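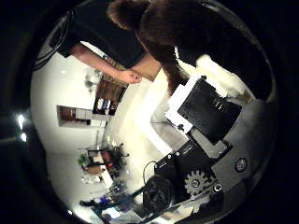 Hair thickness is a loose term covering two seperate things: the width of each strand, and how many strands grow on a given patch of scalp. The two are often muddled. A person can have fine strands and a very full head of hair, or coarse strands and not many of them. Everyday speech calls both "thick". Thick, dark brown hair will fall forward in a shaggy mass when the head is bent, as on the person in the black T-shirt, and from a glance like that there's no telling which sort of thickness is meant. Barbers go by feel. Usually one strand rolled between finger and thumb.

Strand width

Fine, medium, coarse. Three grades, no fixed borders between them. Width is mostly inherited but changes with age, illness and some medicines. Baby hair is nearly always fine. Often coarsens in the teens, thins again later in life. Strands from one head vary a good deal, and those at the temples tend to be finer than those at the crown. Beard hair is coarser again.

Fullness

Depends on the number of working follicles. Fair-haired people tend to have more strands, red-haired people fewer, dark-haired people somewhere in between. Each strand grows for some years, rests, then drops out, and daily shedding is normal. More shedding is often noticed in autumn, November being a common month for complaints to barbers.

The Correa scale

Drawn up by Segundo Correa, a barber and later teacher at the Sivberg school of hairdressing, as a help for trainees. Runs from 1 to 20. Low numbers for fine and sparse, high for coarse and full. Correa based it on 48 regular customers, all men, which was the main complaint against it. A revised version with 23 grades was tried at Osedine and dropped, trainees could not tell the upper grades apart. The older scale is still used at both schools.
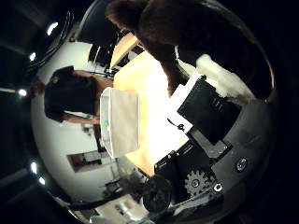
Grades above 15 are usually cut dry, as the weight of water pulls the hair straight and hides the bulk. Correa was firm on this point, other teachers less so. His notes also advise against thinning scissors near the crown, where short cut ends push the longer hair up and make it stand out.

Care

Coarse hair dries slowly and takes more conditioner. Fine hair shows grease sooner, wants washing more often. Brushing does not make hair grow thicker, nor does shaving it, though the blunt ends of regrowth feel stiffer to the hand. Thickening sprays such as Luritard coat the strand and wash out, they have no affect on the root.

See also: Cowlick, Hair whorl, Thinning scissors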